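Basing and movement trays for 10mm armies

Posted in Rules and Modelling Help

Stullus
I'm putting together two ImagiNation armies in 10mm for the Grand Duchy of Clanau and its neighbour to the north. Both are mid-eighteenth century in flavour. I have 248 foot painted so far and haven't glued any of them down, as I can't settle on a base size.

The club rules I play use a 40mm frontage and count everything in base widths. A mate wants to try a different set with 60mm frontages, and I don't want to rebase the lot in a year's time. Should I go with the smaller base and put two or three on a tray, or pick the bigger one and fudge the measurements? I'd also like to know how people mark casualties without spoiling the look of the table. The armies will mostly be used at home on a 6 x 4 foot table.

MacRitchie
Go with the 40mm bases. You can always put small bases on a bigger tray, but you can't cut a 60mm base down without wrecking the groundwork. Three 40s side by side give you 120mm, and that's two 60s, so the frontages come out even for any unit built in threes.

For the trays I use 2mm MDF with magnetic sheet on top and steel paper under the figures. Check the steel paper sticks to your sheet before you buy a whole roll. Paint the tray edges the same colour as the base edges – I use a plain mid-brown – and they more or less vanish on the table. Leave the trays a few millimetres deeper than the bases and you have a lip at the back for a unit label.

Casualties: a small dice frame at the back of the unit, or a single fallen figure on a round base. I went off coloured rings because they roll under the scenery.

As for depth, 20mm is fine for two ranks of foot. Give cavalry 30mm or the horses' noses hang over the front and get knocked.

Anix
Doesn't matter much in my opinion. Both players just need to be based the same, and if you own both armies that's sorted already. I've played on whatever bases people turned up with and never had a serious argument.

I would say don't glue all of them at once. Do one battalion, play a couple of games at home, then decide. I based 200 figures on pennies in one go and regretted it by October.

For casualties we write them on a roster. It's slower, but there's nothing on the table except troops.

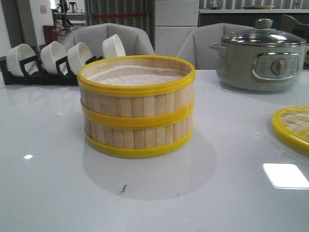 One more thing on rosters – give every battalion a name or number on the back of its base before you start. We had two regiments in the same grey coats and spent half an evening working out which one had routed.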